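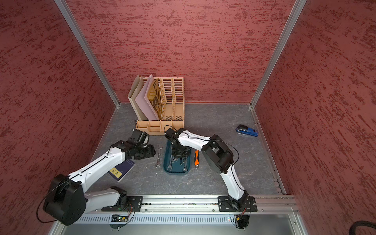 Gray top with white veining, dark red walls

Home > Forums > Surfaces > Countertops

Veined gray laminate vs. stone for a work surface
Posted by rirk_bench, September, 9:40 am
834 views | 6 replies | Share

Pricing a top for the Rirkthorpe shop. Hakala quotes 3146 for honed stone, installed. Volleck laminate in a similar gray comes in far lower. Is the stone worth it under daily use?

millcut: No. Good laminate over a flat substrate lasts for years. Seal the cut edges.

Zostico_fan: Disagree. Laminate chips at the corners and can't be refinished. Honed stone can.

millcut: It can, for a fee. My last refinish was 200 plus travel.

graywater: Check the vein repeat before ordering. On long runs a printed pattern shows — faint veining hides it better.

rirk_bench: Repeat isn't listed on the Volleck sheet. Asked for a full-size sample.

Zostico_fan: Ask for the heat rating too. Ours stops at 200 F.

rirk_bench: No hot work on this one. Leaning laminate, pending the sample.

Reply | Quote | Report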